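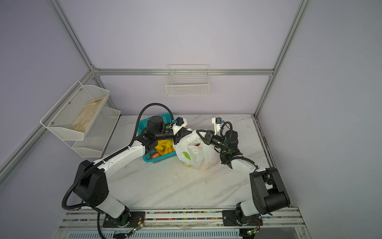
Plinder: a task layer for two-arm unpacking

Project report, software strand

1. Aim

The project set out to write the software that lets a pair of arms move groceries between a shopping bag and a basket on a shared table. The arms, their drivers and the low-level joint controllers were supplied with the cell. Our work covered the layer above: deciding which arm does what, planning both motions so that they do not collide, and checking from the camera streams that a grasp is worth attempting. We called this layer Plinder.

2. Structure

Plinder runs as three processes. Bromia handles perception and publishes a list of grasp candidates. Carretero is the planner. Clasden is a thin supervisor that holds the task state and is the only process allowed to send a trajectory to the arms. We started with everything in a single process and abandoned that in March, when a slow segmentation call kept stalling the control loop.

The supervisor sends setpoints at 200 Hz. Perception results arrive far less often and carry a timestamp. Any candidate older than 500 ms is dropped, and the arm holds its last pose until a fresh one comes in.

3. Arm roles

Each task step names a holder and a worker. The holder grips the rim of the bag and keeps the opening in place; the worker reaches for the item. Roles are assigned per step by comparing path lengths, with a fixed penalty for swapping so that the arms do not trade places over a small difference.

The holder is under compliant control along the vertical axis only. With compliance on all axes the bag drifted towards the worker, and the planner then rejected most of its own paths as too close.

4. Perception from the wrist

The fixed camera gives a first estimate of where the basket and bag are, but it loses small items behind the basket wall. Close to the table, Bromia switches to the wrist view. The basket rim is fitted first, as a quadrilateral, and each fruit is then labelled as inside or outside it. The artificial fruit overlaps heavily in the basket, so the labels are per visible region, and two regions of one bunch of bananas may be reported separately. This was left as it is — the planner only needs a reachable region, and merging cost more time than it saved.

The bag was the harder case. Crumpled white plastic on a white marbled table gives very little contrast, and grey streaks in the table pattern were often taken for folds. We added a depth check that removes any edge lying flat on the table plane.

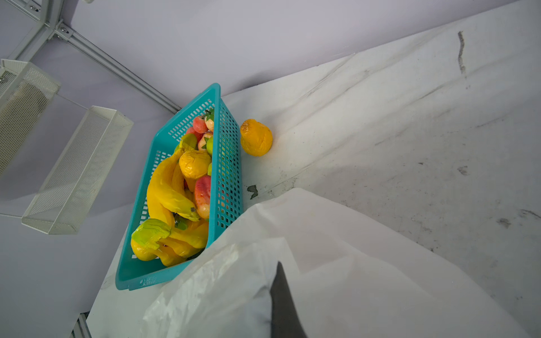
5. Results and open problems

We ran 40 trials with the final build. Over half of the failures were wrong bag edges, where the gripper closed on air beside the rim. Most of the others were planner timeouts with both arms low over the basket. There were no arm-to-arm contacts.

Two items remain open. The swap penalty is a hand-set constant and should depend on the load held. Clasden also has no way of resuming a step after a stop, so the whole task must be restarted from the home pose. The logs needed to reproduce a stopped run are already written by the supervisor, and the replay tool reads them without changes.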